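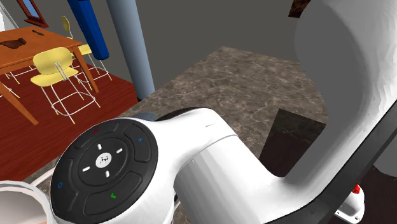

Neusa Arruda would have you know that she never wanted to be a landlord. She wanted a bakery, and the building on Irlow Street came with 27 apartments on top of it, the way a cheap couch comes with a cat.

"I asked if I could buy just the downstairs," she says. "The man laughed for a long time. Then he went and got the papers."

We meet at ten on a Thursday, in the slow hour after the breakfast crowd, and she talks with one eye on the door. The bread gets most of her attention and the tenants get the rest. They have opinions about the oven, which starts up at three in the morning. The complaints stopped when she began leaving day-old rolls on the stairs. "I don't call it a bribe," she says. "The fourth floor calls it a bribe."

Her sourdough starter is named Wysocka, after the family who had the shop before her and left it in the fridge with a note. The note said to feed it daily and not to trust the plumbing. Both pieces of advice have held up.

She sells 191 loaves on a good Saturday and remembers most of the people who complain about them. One customer returned a rye because it tasted like rye. Another asks every week for something without a crust - she has started cutting it off for him and charging extra.

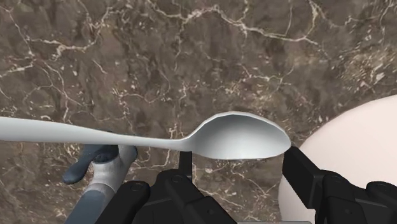

On measuring

Arruda weighs everything, including salt, and has no patience for recipes that ask for a heaping anything. "Heaping according to who? My mother's heap and my heap are two different breads."

Her one lapse is the honey cake, which she makes by eye and which comes out different every time. Regulars have learned to ask how it went before they order. On the morning I visited, it had gone "fine, a little tall." I had two slices and took a third home, and she charged me for all of them.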